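Apuntes tema 6 – Fallos de agarre y paradas no previstas
Robótica de manipulación, grupo de tarde

Última actualización: marzo

Seguimos con el caso Bidthorpe, lo dejamos a medias en la clase anterior. Recordatorio rápido: celda de preparación de pedidos, producto ligero en envoltorio flexible, pinza Storkotier de dos dedos con almohadilla blanda. Fallo declarado: "pérdida de pieza". Así, sin más. El parte no dice en qué fase ni con qué producto – primer error, y es de papeleo, no de mecánica.

Lo que se reconstruyó después con el registro:
– la pinza cierra hasta la consigna de fuerza, 20 N
– el control da el agarre por bueno (los dedos no llegan al tope mecánico, luego "hay algo")
– el brazo sube y empieza el traslado
– la pieza gira dentro de los dedos y sale despedida hacia el pasillo
– el operario mete la mano a recogerla con el brazo en marcha

El último punto es el que convierte un fallo de proceso en un incidente de seguridad. No hubo lesión. Se trata igual que si la hubiera habido.
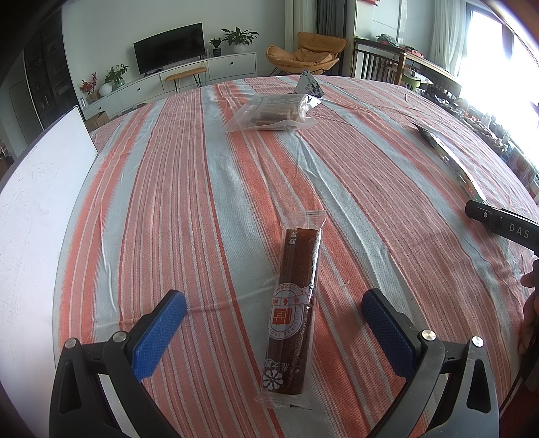
El error de fondo: confundir "dedos parados" con "pieza sujeta". Son dos cosas distintas y el sensor de posición no las distingue. Con producto rígido casi siempre coinciden, y por eso la celda pasó la validación (se hizo con tacos de plástico!). Con envoltorio flexible, no. Pensad en el rollito de fruta envuelto que queda entre los dos dedos: film transparente, sellado en los dos extremos, y las almohadillas azules todavía sin tocarlo. Si al cerrar los dedos pillan un extremo sellado en vez del cuerpo, se sujeta plástico y el relleno cuelga. Hay contacto, hay fuerza, el control dice OK. Y en cuanto el brazo acelera, momento de giro y adiós. Ojo tambien con la superficie de apoyo: una tela con pliegues cambia la altura de la pieza y el punto de agarre ya no es el calculado.

Causas, por orden de peso según el informe:
1. Validación con producto no representativo.
2. Un solo criterio de agarre (posición de dedos). Sin comprobación después de subir.
3. Aceleración de traslado copiada de otra celda, la de Isden, que movía cajas.
4. Hueco lateral en el resguardo, de 28 cm. Cabe un brazo entero. Esto ya estaba anotado en la revisión de enero y quedó "pendiente".

Medidas correctoras:
– Segunda comprobación tras elevar 3 cm: pausa, lectura de peso, y si no cuadra se baja y se abre. Nada de reintentar en el aire.
– Rampa de aceleración más suave en todo el traslado.
– Validar con 20 piezas del producto real, con su envoltorio, colocadas torcidas a propósito.
– Cerrar el hueco. Enclavamiento en la puerta, rearme siempre desde fuera.
– Cartel no. Un cartel no es una medida, lo vimos en el tema 2.

Subir la fuerza de cierre NO entra en la lista. Lo propuso medio grupo en clase. Más fuerza aplasta el producto y no arregla un mal punto de agarre, y además empeora el atrapamiento si hay dedos de persona cerca. En modo manual esto importa todavía más: quien lleva la pinza en la mano tiene la otra libre, y la otra acaba siempre cerca de las mordazas. Regla del laboratorio: mano libre detrás de la empuñadura, y para recolocar la pieza se suelta primero el gatillo.

Para la próxima sesión: leer el anexo de Birhane sobre detección de deslizamiento (solo la parte de sensores tactiles, las ecuaciones las hacemos en la pizarra). Traed hecho el árbol de fallos del caso, con "pieza fuera del resguardo" como suceso superior. A mano vale. El que falte a la práctica recupera en el turno de las 16:00, avisando antes por el foro.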